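Laptop drops to a fraction of full speed on battery, fine on mains

Posted in Laptops and Portables by Khoa Đặng

I have a Provura 14 ultrabook, bought last October, and the processor slows down badly as soon as the charger comes out. On mains it holds 3,000 MHz for as long as I care to load it. On battery it starts at the same figure, stays there for a few seconds, then falls to 2,000 MHz and does not recover until I plug in again.

The main thing I run is Flernine, the free audio sequencer, with a dozen tracks and a few effects. It is a modest load and the processor copes. On mains playback is smooth. On battery the effects fall behind and the sound stutters whenever I add a track.

What I have tried so far:

Power mode set to Best Performance for both battery and mains. No change.

Battery saver switched off completely. No change.

Firmware updated to the latest release on the Provura support page. No change.

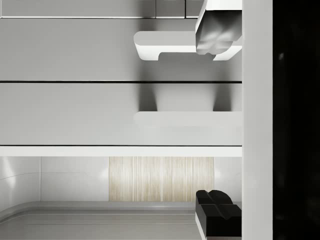

Clean install of the operating system, drivers from the maker only. No change.

Temperatures are not high in either case and the fan is barely audible on battery. Battery health reads as good, although I am not sure how far to trust that. The charger is the one supplied. Is this a fault or a limit set by the maker? I would prefer not to send it in if it is the latter, as I need it for work.

Posted by Plininska

It is very probably a power limit and the operating system slider will not shift it. Thin laptops carry two sets of limits in firmware, one for mains and one for battery. Each set has a short-term figure, which allows the burst you see in the first few seconds, and a long-term figure, which takes over when the burst allowance is spent. The battery set is usually lower to keep the discharge current within what the pack can supply.

Check it before changing anything:

Install a monitoring tool that reports package power and the reason for throttling. Run the same load on mains and then on battery, five minutes each, starting from a similar temperature. Log both runs.

If the throttle reason on battery says power limit, and package power settles on a flat line, the machine is doing what the firmware tells it to. If it says thermal, you have a cooling problem. If it reports an external signal from the board (often shown as PROCHOT), suspect the battery or the charging circuit.

Then go into the firmware setup. On several Provura models there is an entry under Advanced, Power called Battery Boost Policy, set to Conservative by default. Change it to Balanced, save and repeat the battery run. Expect shorter battery life. If the entry is missing on yours, I would leave the limits alone — third-party tools can override them, but on a locked board the change is lost at every sleep.

Also look at the charge level. Mine lowers the limit again under a certain percentage, so test with the battery full.

Posted by Huet

had this on a different make, new battery fixed it. could be that

Posted by Khoa Đặng

Thanks both. The throttle reason was power limit, with a flat line on battery as described. The Battery Boost Policy entry was there and set to Conservative. With Balanced it now settles at 2,921 MHz on a full battery and Flernine no longer stutters. I have not tested it at low charge yet. Battery left as it is for now.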